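The Shop That Sharpens Everything

By Ita Duggan

The first thing I brought to Mwanaisha Kariuki was a pair of scissors that belonged to my grandmother. They did not cut anymore. They folded the cloth between the blades, and when I pulled, the cloth came out with a gray line on it. I had kept them in a drawer for years because I could not throw them away and I could not use them.

She held them up to the window, opened them slowly and listened. I did not know that one can listen to scissors. When the blades pass each other there should be one even sound from the screw to the tip, she told me, and mine had a small silence in the middle. "Somebody cut wire with these," she said. I thought of my grandfather immediately.

Her shop is on the ground floor of a narrow house, between a bakery and a place which repairs bicycles. It opens at eight in the morning and closes when the bench is empty. In November, when the restaurants prepare for the holidays, this can be very late. The sign says Norkeo, and people often ask her what language it is. It is the name of the cutlery firm where she learned the trade, and when the firm closed she asked the old owner if she could keep the name. He said yes and gave her also the sign.

Most of her customers are cooks. They come in the quiet hour after lunch with their knives rolled in canvas, and they talk about edges in the way that other people talk about their knees. One chef, who runs the kitchen at Lục, brings 42 knives at one time, in two plastic boxes. He wants his vegetable knives very thin and complains every time that they are chipping. She makes them a little less thin than he asks. He has not noticed, or he is polite.

The rest is everything else. Garden shears, hair clippers, leather punches, the blades of a meat grinder, ice skates in winter. Tailors are her most difficult customers, she says, because a tailor can feel a fault that is too small to see. A good pair of tailor's shears can cost over 300 dollars new, and the owner will not leave it overnight with just anyone. One man sat on the stool next to the door and waited through the whole job, with his coat on.

I asked if I could watch for a few days, and she agreed with the condition that I would not stand in her light.

The work begins at the wheel, but the wheel is the short part. For a kitchen knife in normal condition she needs perhaps a minute there, with water running on the stone. After this come the flat stones, from rough to fine, and here she slows down. She moves the blade with the fingers of both hands and turns her head a little to the side. What she wants is a burr, a very small curl of metal which forms along the edge when one side has been ground enough. She finds it with the thumb. Then she turns the knife and chases the burr to the other side, and back, until it becomes weak and falls off.

"People stop too early," she said. "They feel the burr, and it feels sharp, and they are happy. Then they cut 3 tomatoes and it is finished."

I tried it at home on my bread knife, which was a mistake, and then on a small paring knife, which went better. My angle was changing with every stroke. She had told me to put two coins under the back of the blade to see how low it must be, and I was surprised how low it was.

When I came back I had many questions, and she had no time, so I took my notes to the room upstairs and typed them there. The floor was trembling slightly each time the big wheel started.

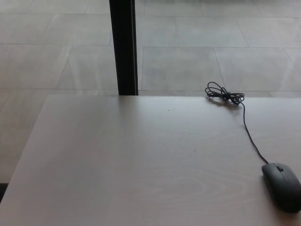
A pale table with a black mouse and a coiled cable.

The prices are written by hand on a card. A kitchen knife costs less than a sandwich from the bakery next door, and she knows that this is too little. When Clisness, a chain of household stores, began to offer sharpening by mail, she lost many of the ordinary knives for one summer. You put the knife in a padded envelope and it returned after a week. Most of those customers came back to her – a week is long when you must cook every evening – but not all of them did, and she does not speak badly of the service. She looked at one of the returned knives for a neighbor and said the edge was decent.

What worries her more is the steel. She showed me a cheap knife, stamped from a thin sheet, so soft that the edge rolls over the first time it meets a bone. She can sharpen it, but it will not stay. Next to it she put an old carbon knife, nearly black, that had been ground so many times it was as narrow as a finger. It takes an edge in a few strokes. It also rusts if you look away, and she would not recommend it to anyone who leaves the dishes until morning. I am such a person, so I did not ask where to buy one.

For the fine stones she uses a brand called Sotex, and she keeps them in water in an old baking dish. They wear hollow in the middle and must be made flat again on a steel plate, a noisy and boring job that she does with the radio on. On the wall behind her there is a pencil list of the blades she refused. A sword with a loose handle is there, and a pair of pinking shears, crossed out and written again.

My grandmother's scissors took her most of a morning. She removed the screw, ground out the place where the wire had bitten, and then bent one blade very slightly with a small hammer, so that the two would meet again along the full length. She tested them on wet tissue paper, then on silk. I paid and she wrapped them in newspaper.

I have hemmed two curtains since then. The third one is still on the chair, with the pins in it.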